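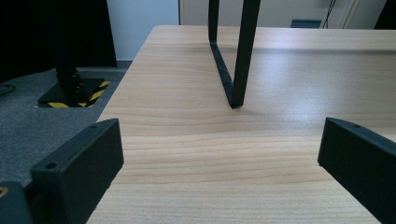

Floor marking for a manipulation work cell should be finished before the first recording session, and checked again whenever a table or stand is moved. The procedure below covers tabletop cells at the Grundon site where people work with hand-held grippers beside fixed stands. It applies to anything that stands on the floor within reach of a walking operator. A pole base is the usual case: a square black plate on gray carpet is easy to miss when the operator is watching the fingers, and yellow-and-black diagonal striping along the plate edges makes it readable from the side. Cables on the carpet fall under step 4.

Before you start
You need striped tape, a tape measure, a cloth, cable covers and the cell sheet. Stop all powered equipment in the cell.

1. Clear the tabletop of everything except the fixture in use. Loose parts go back to the rack.

2. Wipe each base plate and let it dry. Apply the tape to the plate itself, flush with the edge. Tape on carpet lifts within a few weeks.

3. Mark every edge that faces a walkway. If the stand can be approached from any direction, mark all four.

4. Route floor cables along the wall. Where a cable must cross open carpet, put a cover over it. Hanging cables must stay behind the far edge of the table.

5. Stand at the operator position with the gripper held at working height and open the fingers fully. Turn left and right. If your elbow or foot can touch a pole, move the pole out by 20 cm and repeat.

6. Look at the tabletop under normal room lighting. Glare that hides the contact point of a fixture should be recorded on the cell sheet — it is a lighting fault and goes to Cristian Cuadros.

7. Sign the sheet. A second person signs after repeating step 5.

Inspection interval
Repeat steps 3 to 6 after every 3,000 recorded grasps, or in December if the cell has not reached that count. Replace tape when the stripes are worn through at any corner. Completed sheets go to Yara Kanaan.

Last revised July 5, 2018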